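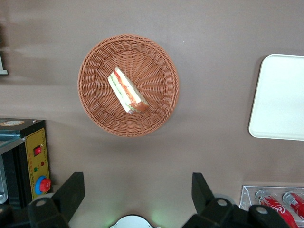 Sandwich in a woven basket, with drinks alongside.

The Disclaimer
Short fiction

The disclaimer at the head of every contributed post on the Jekbridge site was 77 words long. I had written it in my second month, and it had been amended four times by the lawyers, each time by the addition of a clause. It stated that the views below belonged to the contributor, that the paper had not checked them, and that a reader who objected should use the report link.

The report link was my department. A click on it opened a form, and the form sent a record to a program called Fahy, which placed the record in a queue. I read the queue. For each record there were three permitted outcomes: keep, hold or remove. A held post stayed out of sight until the contributor answered a standard letter. Posts could run to 3000 words and most stopped well short.

In December a report came in on a post from a contributor in Ivbridge. The post concerned the closing of the footbridge there. It gave the dates of the council meetings, the width of the deck and the load at which the deck had been rated. There was one opinion in it, in the last paragraph, and it was mild. Under "reason for report" the form said: I no longer agree with this.

I checked the sender's address against the account. They matched. The contributor had reported the post himself.

The guidance did not cover this. A contributor who wished to withdraw a post could delete it from his own page, and the button for doing so was larger than the report link. I kept the post and closed the record. Fahy sent its usual note, saying that the matter had been reviewed and no breach had been found.

The next morning there was a second report on the same post. The reason given was: Please look again.

I looked again. I read the dates and the measurements, and then the mild opinion, which held that the old bridge could have been repaired for the price of the survey. I found no breach. I closed the record at 20 past nine.
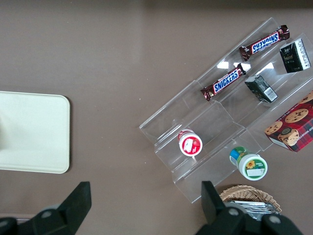
The third report arrived while I was still in the queue. It was longer. He wrote that he had been to see the bridge after it came down, and that the steel on the bank was rusted through in places where he had said it was sound. He did not want the post deleted. A deleted post left an empty page, and he had been asked by several neighbours for the link. He wanted somebody to say that it was wrong.

I explained in the reply box that the paper took no position on whether a post was right. I pasted in the disclaimer to support this. Reading it in the box, with the width of the column forcing it over eleven lines, I noticed that it gave no means of correcting anything.

I changed the outcome to hold. The standard letter went out from Ulto, the firm that handled our mail, and asked him to show why the post should be restored. He answered within the hour. He attached the original text with one paragraph added at the top, stating what he had seen on the bank, and the mild opinion left where it was.

I restored it. The added paragraph appeared directly under the disclaimer, in the same type, and the system counted it as part of the post. I opened the next record, which concerned a recipe.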